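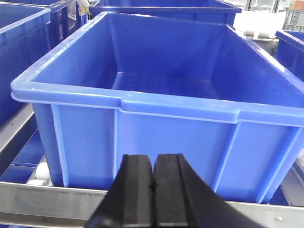
According to Farzana Thambiah, the trouble with most writing on apple storage is that it begins at the cellar door, when by then half of the keeping has been decided in the orchard. Her remark is repeated in a good many growers' handbooks, and it makes a fair place to begin, for the subject is a wide one and people have been arguing over it for as long as they have had more apples in the fall than they could eat.

Articles > Food and Household > Fruit > Keeping Apples

Search all articles Go

Reading time: 5 minutes

Keeping apples, also called cellaring or laying down, is the practice of storing fresh apples through the cold months without cooking, drying, or canning them. It is among the oldest ways of having fruit in winter, and it is still carried on in home cellars, farm sheds, and large commercial cold stores.

Background

An apple goes on living after it is picked. It takes in oxygen, gives off carbon dioxide and a little heat, and slowly uses up the sugars and acids that make it pleasant to eat. It also gives off ethylene, a gas that hurries ripening along in the apple itself and in whatever happens to be sitting beside it. Nearly everything a keeper does is meant to slow these changes down, and the chief tool for the job is cold.

Most varieties keep best just above freezing, in air that is damp enough to stop the skins from wrinkling. A dry furnace room will shrivel a good apple in a few weeks, while a damp cellar with an earth floor may hold the same apple until spring. Old farmhouses often had such a cellar on the north side, and many families who have since put in concrete will tell you – with real regret – that the apples were better before.

Varieties

Early apples seldom keep. They ripen in the heat, soften quickly, and are best eaten within days or made into sauce. Late apples are another matter, and some of them are hardly worth biting into when they come off the tree. The Sakstead, a small russet grown in hill orchards, is hard and sour at picking and only turns sweet and nutty after some weeks in the dark. Its flesh is dense, its skin is rough, and it has a loyal following among people who don't mind waiting for their dessert. The Berisha is larger and handsomer and bruises if you look at it sideways, so it is usually eaten first.

Old orchard lists can be confusing on this point, as one apple may go by several names within a single valley. The grower Boris Kováčik recorded 137 names in his orchard survey and came to believe that many of them belonged to the same few trees, grafted and carried over the hill by relatives. He never settled the matter to his own satisfaction, and the survey remains a delightful thing to browse.

Picking and sorting

Keeping apples are picked a little before full ripeness, with the stem left on. A ripe one comes away when it is lifted and gently turned. Fruit that has fallen is set aside for cider or the kitchen, however sound it looks, because the bruise may not show for a week or more.

Sorting comes next, and it is slow, friendly work that goes well with company. Apples with wormholes, scab cracks, or torn skin are taken out. Size matters too – the largest fruit of any variety tends to break down soonest, so thrifty households begin with the big ones and save the small ones for February.

Methods of storage

The simplest method is a single layer on slatted shelves, with the apples not touching. Where space is short, each fruit may be wrapped in a square of plain paper and packed in boxes several layers deep. Wrapping keeps a rotten apple from spoiling the ones around it, but it also hides the rot, and so wrapped fruit has to be checked by hand and by nose.

Straw was once the usual packing. It is cheap and soft, though it turns musty in damp air and will pass its flavor along. Dry leaves, sand, and sawdust have all had their champions. In the village of Humitz, apples were buried in lined pits and covered with boards and earth, then dug out in April for the spring table. The pits kept out frost very well and mice rather badly.

Modern cold stores go further by lowering the oxygen in sealed rooms, which slows the fruit's breathing a great deal. Apples held this way can stay crisp for most of a year.

Neighbors in the cellar

Apples should be kept away from potatoes, which may sprout sooner in their company and can lend the fruit an earthy taste. Carrots stored nearby may turn bitter. Onions are best given a drier room altogether.

Common problems

Shriveling points to dry air, and a pan of water on the floor will sometimes help. Brown flesh under a sound skin can come from cold injury or simply from age. A greasy feel to the skin is natural in some varieties and does no harm at all.

See also: Cider; Pears, ripening of; Root cellars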